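Setting Up Your Dolan Benchtop Dishwasher
Part 6: Getting it level, plumbed in and through its first cycle

Right, so you've got the machine out of the box and you've picked a spot on the bench. I've put in a fair few of these now (my own, my mum's, and one in a caravan at Istham that I still get phone calls over), and this is the order I do things in.

Before you start you'll want a spirit level, an old towel, a bucket and the hose kit from the bag taped inside the door. If the bag's missing, ring Golico with your serial number and they'll post another.

1. Slide the machine into place, leaving a 30 mm gap at the back for the hoses. Mine sat hard against the tiles for a month and the drain hose kinked every second wash.

2. Put the level on top, side to side first and then front to back. The front feet screw in and out by hand. The back ones don't adjust, so work from the front and pack the rear with the rubber pads if the bench slopes.

3. Turn off the cold tap under the sink. Open the kitchen tap to let the pressure out.

4. Screw the inlet hose onto the cold tap, finger tight, then a quarter turn with a spanner. Check the rubber washer is sitting flat inside the nut before you do!

CAUTION: Don't connect to the hot tap. The machine heats its own water.

5. Hook the drain hose over the edge of the sink and press the suction cup down on a clean, dry bit of steel. The top of the loop needs to sit higher than the base of the machine or it'll drain itself halfway through a wash.

6. Turn the tap back on slowly and have a feel around the nut with a dry finger. Any drips, off it goes again and you re-seat the washer.

Note: Cornel Radu wrote in to say the older Mollard adaptor fits as well. It does, but you need the long washer with it.

Now the first cycle, which you run empty.

7. Fill the rinse aid to the line and wipe up anything you spill - it foams like mad otherwise.

8. Choose Rinse, shut the door until it clicks and press Start. Expect a bit of gurgling and a clunk when the pump kicks in.

9. If the display shows E22, the machine isn't getting water. Have another look at the tap and straighten the inlet hose.

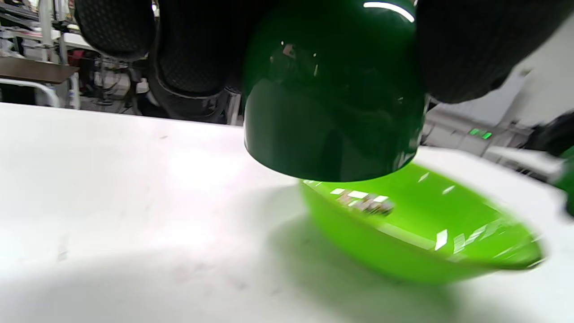
10. Once it's finished, load it up for real. Bowls go in the bottom rack facing the middle and leaning forward, so the spray gets up inside them. Cups go along the top, upside down. Scrape off the Weet-Bix first, please, that stuff sets like concrete.

11. Give the spray arm a spin by hand before you shut the door. If it knocks on a spoon, shift the spoon.

Filter cleaning is in Part 7, and you'll want to do your first one after 30 washes.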